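The trouble with "demi-fine"

15 Nov 2024

I have been buying jewellery for other people for most of my adult life and for myself for rather less of it, and I would like somebody in the trade to explain to me what "demi-fine" means. I have asked. I have asked in shops, by email and once in the comments under a sponsored post, and the replies have had a lot of warmth in them and very little metal.

The word arrived in my inbox in July, attached to a pair of hoops from Kvaran. Sixty-nine dollars, or $69 as the banner had it in type the size of a street sign. The hoops were "demi-fine gold". Further down the page, under a fold-out tab marked Care, they were brass. Gold-plated brass, thickness of plating not given. There is nothing wrong with gold-plated brass. My grandmother wore it to church and never lost an ear. But she called it costume, the woman who sold it to her called it costume, and the price was a costume price.

Fine jewellery has a meaning most people can more or less agree on: solid precious metal, proper stones, a stamp you can squint at. Costume has a meaning too. Demi-fine sits in between, and as far as I can see it covers sterling silver with a decent layer of gold over it, sterling silver with an indecent layer of gold over it, and base metal with whatever they had left. Those are three very different things to own after two summers of sunscreen. 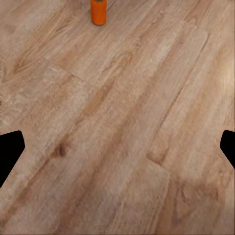 The defenders of the term say it helps shoppers. It tells you, they say, that the piece is a step up from the stuff hanging on cards near the till. Does it? I looked at a Fimden pendant at $569 and an Indar pendant that cost a good deal less, and both were demi-fine. The Fimden one had a hallmark and a page of plain information, including how thick the gold was and what lay under it. The Indar one had a paragraph about moonlight. If one label fits both, the label isn't doing any work for me. It is doing a fair bit for Indar.

I'll give Fimden its due, then take some of it back. The information was good. The price was also uncomfortably close to what a modest solid gold pendant costs at the family jeweller two streets from my office, where they will also fix the clasp. When plated silver is priced next to solid gold, you are paying for the box, the ribbon, the font and the person on the beach. Some people are happy to pay for those. I only ask that it be said out loud.

Then there is the matter of "waterproof". Half the demi-fine brands now promise it. You can shower in it, swim in it, sleep in it, presumably be buried in it. Read the warranty and the colour of the thing changes. Zidalska's covers "manufacturing faults" and leaves out chlorine, salt water, perfume, lotion and "excessive perspiration", and I would like to know who at Zidalska decides what is excessive. I live in Brisbane. By February I would be in breach before breakfast.

A warranty like that tells you more than the product page does, and I'd suggest reading it first. Read the metal line second. If there's no metal line, close the tab.
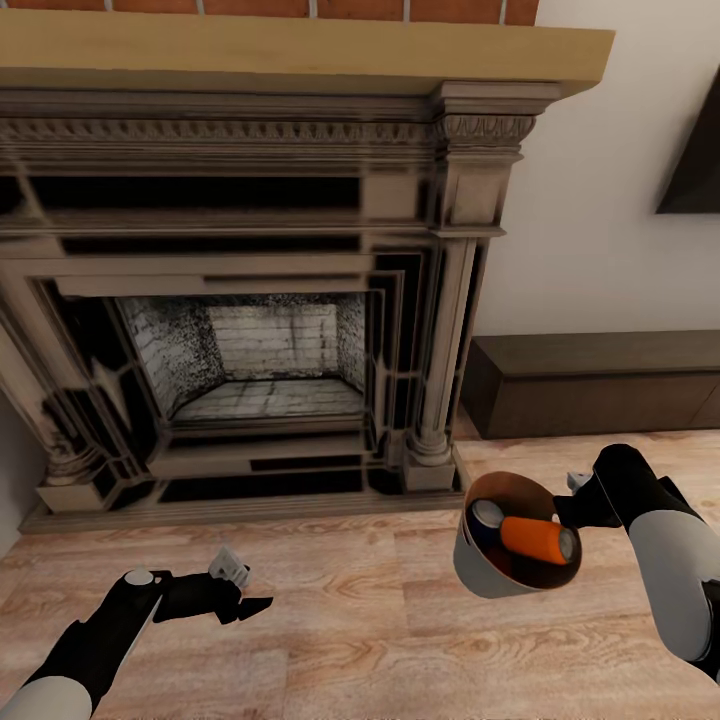

Brick, mantel shelf and carved surround.

People tell me I am being a snob about this, and I have given it some thought, as I am occasionally a snob. I don't think this is one of those times. I own a brass cuff that I love. It goes green, it turns my wrist green, and I clean it with lemon juice and put it back on. It was sold to me as brass. I knew what I was getting and so did the bloke at the market.

What bothers me is the slide in language, always in the one direction. Plated became "gold-dipped". Glass became "crystal", then "lab crystal". Cubic zirconia, a perfectly respectable stone, is now apt to turn up as "diamond-style brilliance". Each of these words costs nothing to invent and adds a few dollars at the checkout. When I complained to Indar that "gold-dipped" gave me no idea of how much gold, the answer was that their customers "connect with the feeling of the piece". I had asked for a number.

The watch side is no better, by the way. One Zidalska dress watch is listed at $1733, marked down to $1250, and I have checked that page often enough since winter to doubt that anyone has ever paid the higher figure. The movement is described as "precision". All watches are described as precision. I'd be more interested in one that wasn't.

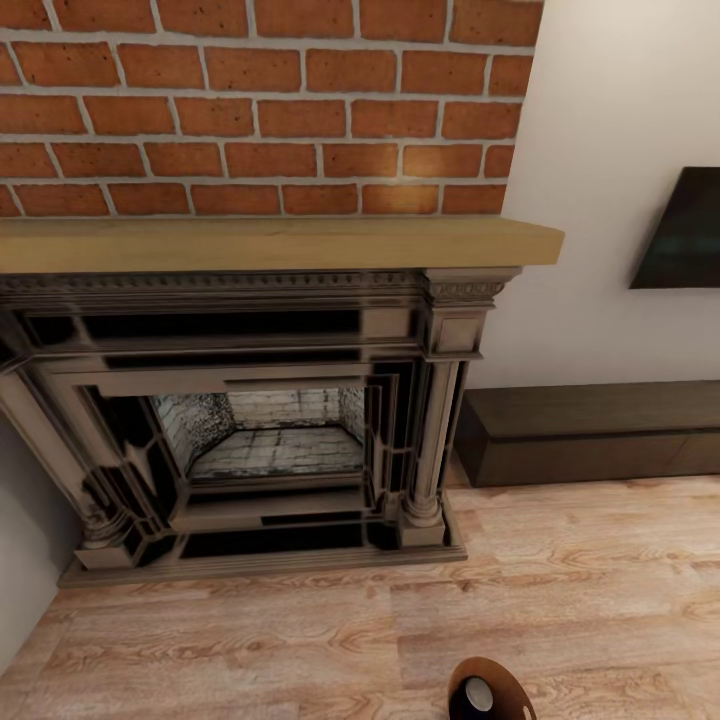
Would rules fix it? I'm doubtful there too. You can already get into trouble for calling something gold when it isn't, and the sellers have responded by getting very good at adjectives. Ban demi-fine and we would have "near-fine" by Easter. What might help is dull: the base metal, the plating metal and its thickness, printed beside the price in the same size type. Fimden manages it. It takes up one line.

Until then I am going back to the family jeweller, who has no website to speak of and a very slow card machine. I asked there about a plain silver chain. The answer was "it's silver", and the weight was written on the tag.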